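Small shelf on kitchen bench, what can it hold?
Home & Garden > Kitchens > Otville
Posted 9 May 2026 by Kiros Wubshet

Moving into a rental with next to no cupboards. Want to get the spices, tea and a few mugs up off the bench without drilling, landlord won't allow screws. Looking at those little two-tier stands, black metal frame with wood shelves. Budget is $35, could stretch to $60 if its worth it. Will it cop a full set of mugs or is it going to wobble everywhere? Also do the legs mark the benchtop? Bond was huge so a bit paranoid.

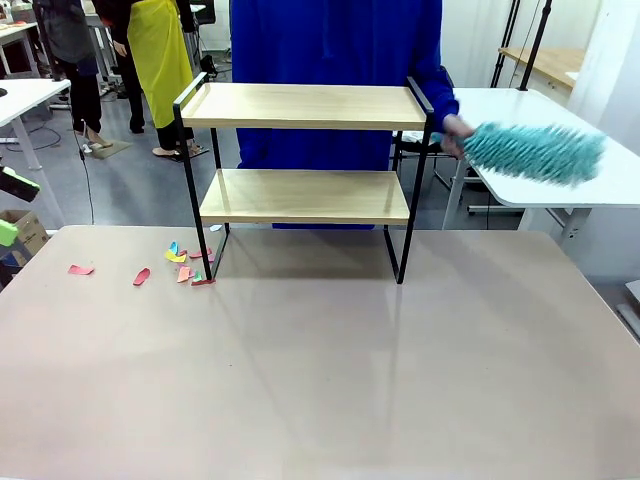
Forgot to say, bench is laminate and gets steamy near the kettle. Cheers

Toshio Imai
Had one for 2 years, fine. Heavy stuff on the bottom, light stuff up top. Mugs down low, spices up high. Before you load it, put it where its going to live and push on a corner. If it rocks, loosen all the screws, press down flat, then tighten again going corner to corner. Most people do them up tight one at a time and the frame ends up twisted.

For the legs get stick-on felt dots from the hardware shop, couple of bucks. Clear rubber ones are better near a sink, felt goes manky when it gets wet. Keep it away from teh kettle too, steam lifts the finish on the boards. Mine went furry along one edge.

osier_3108
Just get a second hand one. Council cleanup in December, whole street was full of them

Kiros Wubshet
Thanks Toshio, will go the rubber dots. Osier, can't wait till December mate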